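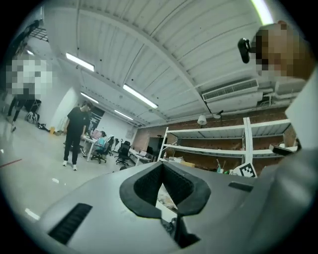
Keep the paper timetable at the bus stop

By Tegan Bright
15 Aug 2026

In October the bus company Kotian will take down the printed timetables from all its stops between Cornau and Bilano. In their place we will get a small square code on a sticker, and the code will open an app called Bident, where the times are shown. The announcement says the change is modern and that passengers have asked for it. I am a passenger, I have ridden line 124 for 10 years, and I want to explain why I think it is a mistake.

I should say first that I have the app and I like it. It tells me when a bus is late, and in winter this is a real gift, as I can stay in the kitchen for a few more minutes. When the bridge road was closed last spring, the app knew it before the drivers did. If the company wanted to take Bident away from me, I would write an essay against that too. My complaint concerns only the second half of the plan, where the sheet of paper has to disappear so that the app can exist. I do not see what the one has to do with the other. They lived together at my stop for three years without any trouble.

English is my third language. When I came to this country I could read it much better than I could hear it, and in the first months I arranged my life so that I would have to hear it as little as possible. I did not call offices. I did not ask people in the street. What I did was read, and among the first things I read with full understanding was the timetable at the stop in Cornau. It has very few words. It has columns and small letters that point to notes at the bottom, and the notes say things such as "school days only" or "does not stop at the hospital." I learned the word "via" there, and I learned that in this country one line can have two different ends depending on the hour, and that you have to look for it.

I remember also that the times were printed with four figures and no colon. The afternoon bus I took home was 1505. For some weeks I said it to myself as a number, fifteen hundred and five, and when I finally said it aloud to a woman waiting next to me, she laughed in a friendly way and told me, "Five after three, dear." We have talked at that stop many times after this. I doubt that we would have started if each of us had been looking at a phone, but I don't want to put too much weight on it. People talk also over phones. I only report how it was.

A printed timetable shows you the whole day. This is my main argument and the rest is smaller. When I ask the app for a bus, it asks me back: from where, to where, when? It wants my question first, and then it gives me a good answer to exactly this question. The paper does not wait for a question. It puts in front of me all the buses there are, the first one in the dark and the last one in the dark, and the hole in the middle of the morning when nothing goes for almost two hours. I see that if I miss this one, the next is soon, or that it is not soon at all. I see that there is a late bus, and because I see it I may decide to stay for the concert. The app would have told me about the late bus if I had asked. But I would not have asked, as I did not know there was such a thing.

I think this is true of many kinds of knowledge. A dictionary made of paper shows you the neighbors of the word you are looking for, and a shelf in a library shows you the neighbors of the book. I found my favorite cookbook because it stood beside a book about beekeeping which I needed for my brother-in-law. A search gives you the thing and hides the street where the thing lives. For a person who is new in a place, the street is the more important part. You are new, so you do not yet know what to ask for.

A friend to whom I showed a first version of this text told me that I was being sentimental, and that the app also has a page with the full day. This is correct and I have to be fair about it. You press the three lines in the corner, then "More," then "Lines," then you choose the line and the direction, and there is the table. On my phone it shows five rows at one time and you move it with your finger. I tried to compare the morning and the evening on it and I had to write the morning down on an envelope. So in the end there was a paper timetable again, only I had to make it by myself and my handwriting is poor.

Then there is the matter of who stands at a bus stop. The company says that most of its passengers have a smartphone, and I believe it. But a bus is the vehicle for those who do not have the other vehicles. Children ride it, and many parents I know do not give a phone to a child of eight or nine, and I think they are right. Old people ride it who gave up driving, sometimes because of their eyes, and for them a small screen in strong sun is no help. People ride it whose battery is empty, and this is all of us on some evening. I was once at the stop outside Bilano with two percent left, and I had to choose between looking at the time of the bus and sending a message home that I would be late. I looked at the sheet on the pole and sent the message. From October I will have to choose.

Visitors are also a group, and nobody asks them anything, as they are gone when the survey comes. My mother visits me each summer. Her phone is from another country and she keeps the data switched off, out of fear of the bill. She does not speak English. But she can read a timetable perfectly, because a timetable looks the same where she lives. She goes alone to the market in Cornau and comes back alone, with too many apricots, and she is very proud. With the sticker she would need me to go with her. It is a small loss if you look at it from an office. If you are 70-something and a guest in your daughter's life, it is a large one.

Now the arguments on the other side, as I have understood them. The first is cost. Somebody has to print the sheets and drive from stop to stop to change them. I do not know what this costs and the announcement does not say it, which I find a pity in a text that mentions savings so often. But the times on our line have changed twice in the years I have lived here. The person who will put up the stickers will drive the same road to the same poles. And stickers get scratched, and rain and sun fade them also, and a faded code is worth nothing at all, while a faded timetable can still be read for a long time if you know what it should say.

The second argument is that paper can be wrong. The bus is late or does not come and the sheet continues to promise it. This is a serious point. I have stood in front of such a promise in wet shoes. Still, I would say that the sheet tells me what the company has promised, and the app tells me what is happening, and I would like to know both. If the 1505 is often late, I can point at the pole and say: here you wrote 1505. When the only times are in the app, they can be changed quietly, one by one, and the passenger will have only a feeling that there used to be a bus. I do not accuse Kotian of planning this. I only notice that a thing which is printed and hung in a public place is harder to take back, and that this is good for those who depend on it.

The third argument is the environment. I respect it in general, and I separate my garbage with great care. But one sheet of paper which serves a whole village for some years does not seem to me the place to begin. The same company gives out plastic pens.

What would I like, then? I would like the sheet to stay and the code to be printed in its corner, so that everybody can choose. If money is really the problem, then keep the sheets at the stops where the bus comes seldom and remove them in the center of Cornau, where in the daytime there is a bus every 10 minutes and you may simply wait. In a place where the bus comes every two hours the timetable is almost as important as the bus. A mistake there costs you half a day. I would also accept a plainer sheet, without colors and without the picture of the smiling family.

There is a form on the company's page where one can send an opinion until the end of this month. It is found under "Contact," then "Feedback," then "Service changes," and it has room for a short text only, so I have put the long one in this place. I sent them the short one as well. In it I asked for one more thing, and I hope they will do it even if they refuse all the rest: before the old sheets are thrown away, let the passengers have them. I would like the one for line 124, direction Bilano, from the stop by the pharmacy. I will hang it in my hallway, next to the coats, and use it until the times change.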